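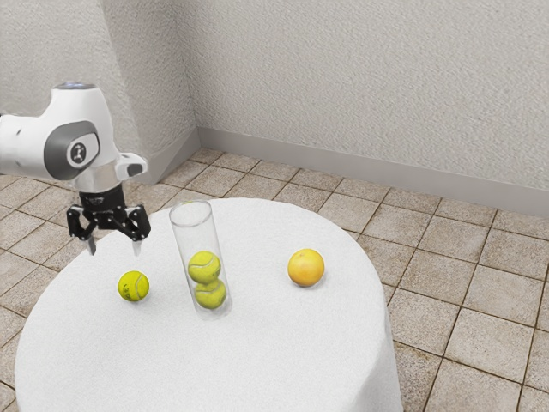 집안일 로봇은 언제쯤 밥값을 할까

테니스공을 통에 담는 일은 다섯 살 아이도 시키면 한다. 바닥에 흩어진 것을 주워 제자리에 넣는 동작이니 집안일의 절반쯤은 이 일의 변형이라고 봐도 된다. 양말은 서랍에, 컵은 찬장에, 과일은 바구니에. 로봇 업계가 몇 년째 이런 과제를 붙들고 있는 것도 그래서다.

문제는 발표 자료에 적힌 숫자를 어디까지 믿느냐다. 로봇 소프트웨어 업체 플루트게이트(Flutgate)는 지난 7월 시뮬레이션에서 정리 과제를 1,806회 돌린 결과를 내놓으며 "가정에 들어갈 준비가 거의 끝났다"고 했다. 화면 속 식탁보는 미끄러지지 않고, 조명은 늘 같고, 아이가 뛰어와 식탁을 치는 일도 없다. 준비가 끝났다는 그 가정이 어느 집인지 묻고 싶어진다.

기자는 수요일 오후 이 회사의 소프트웨어를 시험 중인 펠게이트(Fellgate) 물류 창고를 찾았다. 맡긴 일은 단순했다. 작업대에 놓인 소품을 골라 통에 넣는 것. 열여섯 번 시도해 열한 번 성공했다. 실패한 다섯 번 가운데 두 번은 물건이 통 입구에 걸렸고, 세 번은 아예 집지 못했다. 한 번 집는 데 걸린 시간은 거의 15초였다. 옆 작업대의 직원은 그사이 상자 하나를 다 채우고 테이프까지 붙였다.

현장 담당자는 속도는 곧 나아진다고 했다. 같은 말을 재작년에도 들었다. 그때 취재한 미클레부스트(Myklebust)의 빨래 개는 기계는 수건만 잘 갰고, 후드티를 넣자 멈춰 섰다. 지금 그 제품의 홈페이지에는 '출시 일정 조율 중'이라는 문구만 남아 있다.

투명한 물건은 여전히 골칫거리다. 사람 눈에는 유리컵이 빤히 보이지만 깊이 센서에는 뒤쪽 벽이나 식탁보가 대신 잡히곤 한다. 시뮬레이션에서는 컵의 좌표를 프로그램이 이미 알고 있으니 이 문제를 덮어 둔 채 성공률을 올릴 수도 있다. 플루트게이트에 시험 때 좌표를 미리 줬는지 물었더니 "과제별로 다르다"는 답이 왔다. 어느 과제가 어떻게 다른지는 알려 주지 않았다.

성과가 없다고 할 수는 없다. 공과 과일처럼 크기와 모양이 비슷한 물건을 구별해 하나만 고르는 능력은 몇 년 전보다 확실히 좋아졌다. 공장에서 같은 부품을 같은 자리에 놓는 일이라면 지금도 쓸 만하다. 플레드빌(Pledville)의 한 포장 라인은 야간 조에만 로봇 팔을 돌리는데, 물건이 엎어지면 사람이 와서 세워 준다. 회사는 이를 '협업'이라고 부른다.

가정용은 사정이 다르다. 집에는 야간 조가 없고, 엎어진 것을 세워 줄 사람은 로봇 값을 치른 본인이다. 플루트게이트는 가정용 제품의 가격도, 고장 났을 때 누가 와서 고치는지도 아직 밝히지 않았다. 다음 시연은 실제 아파트 주방에서 하겠다고 한다. 기자는 설거지거리가 쌓인 주방으로 해 달라고 요청해 두었고, 답은 아직 받지 못했다.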